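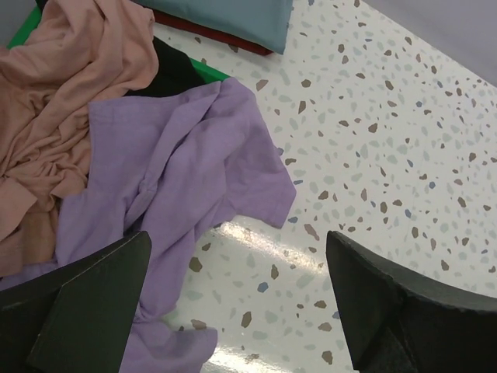 Skavlow, Apr 10, 2021

Folding a T-shirt so it stays folded

My neighbor Valentina Barrientos asked me last week how I get my shirts to stand up in the drawer, and I started explaining over the fence and got so tangled in my own hands that I promised to write it down. So this one is for you, Valentina, and for anybody else whose T-shirt drawer at the Escobar Street end of town won't close.

You'll want a flat surface that's bigger than the shirt. A bed is too soft, and I say that as someone who folded on a bed for years – the edges sink and you end up with a sort of pillow. A table or a kitchen counter is much nicer. Push the rest of the clean laundry off to one side so you have room to work, and take one piece at a time.

Start by finding the hem. When a shirt comes to you all in a wad, it's tempting to grab it by the middle and shake, but I like to feel along for the stitched edge at the bottom, because once you have that you know which way everything else is going. Take hold of the hem near the two side seams and let the rest of the shirt drop open.
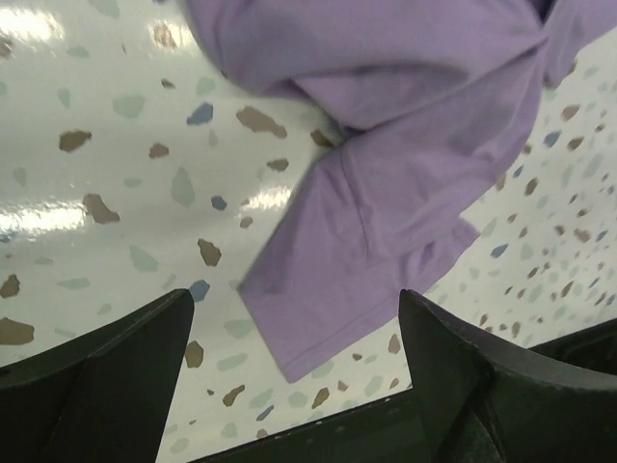
Lay it down slowly, shoulders away from you and hem toward you. Then smooth it with your palms, from the middle out to the sides. Soft cotton knits like to hang on to their creases, so go over it again if you need to, and give the hem a little tug at each corner. I spend more time on this part than on any of the folding, and my sister Agustina (Agustina Domínguez, for those of you who know her from the Herno market) teases me for it every time she visits.

Now the sides. Pick up one side at the shoulder and at the hem, both together, and bring it in to the middle of the shirt. Fold the sleeve back on itself if it sticks out past the edge. Do the same with the other side. The two sides should come close to meeting down the center, and you'll have a long, narrow strip. 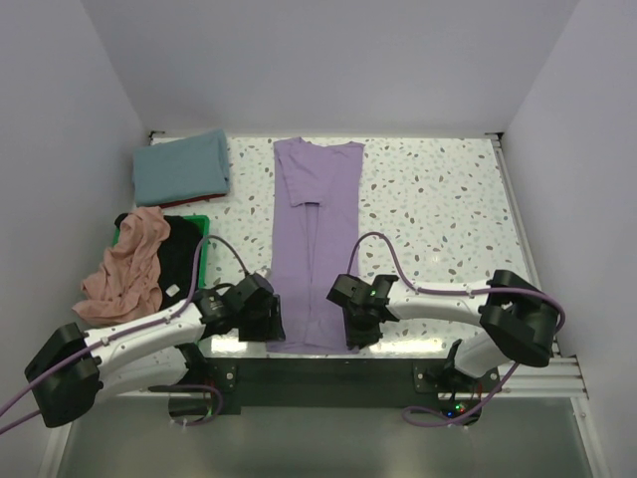
Run your hand down the strip once more and check that the two corners at the hem are more or less level. If one has crept ahead of the other, fix it now, as it only gets worse with each fold. Bring the hem up to just short of the collar, then fold that in half, and in half again if your drawer is shallow. Press lightly and try standing it on its folded edge. A thick shirt may only need 2 folds here.

Very big shirts are a different story, and so are the slippery ones people wear for running. I roll those and put them in the back.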